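Teaching the arm to pick from a bin - where I am so far

Elfriede Zwahlen

I went into this project thinking the demos would be the easy part. You hold the arm, you move it, it remembers, done! My advisor let me find out for myself. The first week I did everything by hand guiding, pushing the wrist down into the metal bin and closing the gripper on whatever I could reach. It's fun for an hour. Then your shoulder starts to hurt, and you notice that all your paths have a wobble in them right before the grasp - that's me leaning over to look.
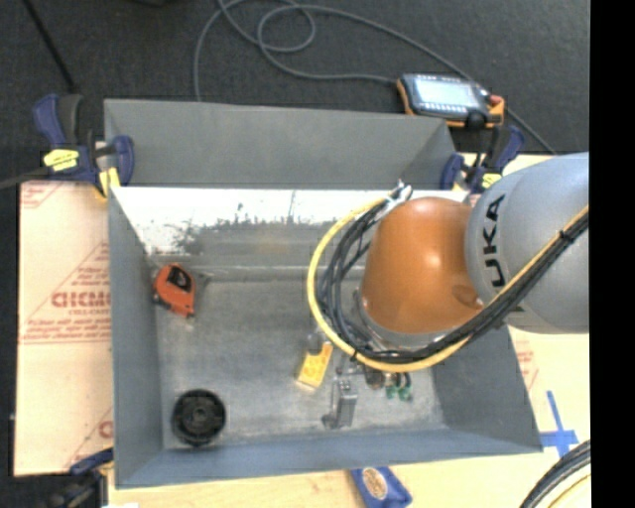
So I switched to remote control for the second half. I sat at the desk with a joystick and watched the bin on a monitor, and the paths came out a lot smoother (slower too, my early ones took forever). The hard spots are the corners. Anything lying close to a wall, like the tape measure, needs the gripper tilted, and I kept forgetting how much room the cable loop under the wrist takes up. I ended up adding a stop 3 inches above the floor where I could check the angle before going down.

In total I recorded 1107 demos and kept 990 of them. Most of the ones I threw out were from October, when I was still learning the joystick. Of the keepers, 516 were done by hand and the rest by remote. I named the dataset Hondon, after the street I live on, and now I'm stuck with it.

Next I want to train on each half separately and see if the wobble shows up in what the arm learns. My guess is yes. I also need to redo the clamps, they work loose after a long day and then the bin creeps.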